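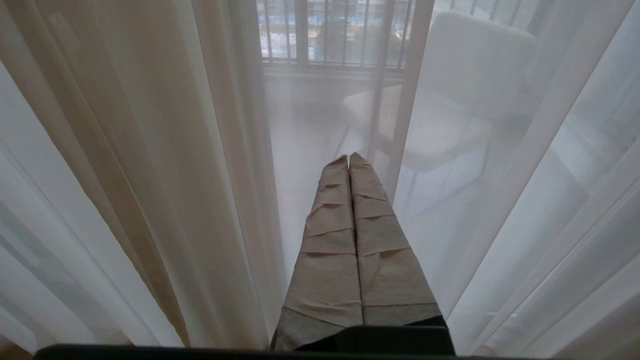
Posted by the Frota home trials desk at Corkent
Speaker notes, April session, 18 minutes plus questions

Good afternoon, everybody, and thank you for coming back from lunch. (Wait for the doors. Leave the curtain slide up while people find their seats.)

I'd like to begin with curtains, if you'll let me, as they've taken up a good deal more of my year than I ever planned for. We have been reviewing the Tesov Home Kit, a gripper and wrist camera package with a year of support thrown in, and what you have on the screen is the wrist camera's own view, with both fingertips going in between two sheer panels. Past them there's a balcony area with a window and a white chair. It's a lovely bright spot and a hard one for a camera, with daylight coming through thin cloth.

Now, sheer fabric. If you have ever tried to get hold of just one layer of a curtain with your winter gloves on, you have a fair idea of the problem. The folds overlap, the light makes stripes on them, and the chair behind shows through the cloth, so the software has to decide which of those things is close enough to touch. Ask the room who has sheers at home. Usually lots of hands go up, and then people start telling me about their cats, so keep it moving.

A word on the fingers. You'll notice the tape, a papery beige one, wound on in overlapping diagonal bands nearly all the way down. We wrap our fingers at Frota and we like how the tape behaves on light cloth. Tesov sells a molded sleeve for the same purpose, and I'll be fair to it: it goes on faster and it looks a great deal smarter. I still reach for the tape. (Pass the two sample fingers around here, one taped and one sleeved. Please get them back this time!)

What's in the box, then. You get the gripper, the camera and its bracket, a cable I wish were longer, and a login for the Arnora training service. The kit is 1717 dollars as we bought it, and Arnora is 287 a month after the first year. I'll say those two numbers again slowly, as somebody always asks me at the coffee table.

Setting up took me most of a morning, and I am not a quick person with small screws. The printed guide is good until the page on the camera bracket, where the drawing shows the older part. Go by the sticker on the bracket itself and you'll be fine. I did write to them about it and got a very kind letter back, and I hope the new guide is on its way.

(Next slide, the table of results.)

We logged almost 600 curtain attempts on the kit. Heavy drapes went well from the first afternoon, and I was so pleased that I went and told everyone in the building, which was a little early of me. The sheers were slower going. The trouble came mostly when the fingers closed on two layers together, or closed on air an inch in front of the cloth. Arnora let us mark those tries and send them back for training, and the next batch was noticeably better, though late afternoon sun still gives it a bad time.

So would I buy it again? For a lab or a small company doing household work, yes, I would, and I'd budget for Arnora past the first year. For a classroom I would wait for the new guide, and I'd ask Tesov very nicely about that cable.

(If there's time, tell the shower curtain story. If not, go straight to questions. The demo table is by the side door until 4:30, and the extra tape is in the blue tote under my chair.)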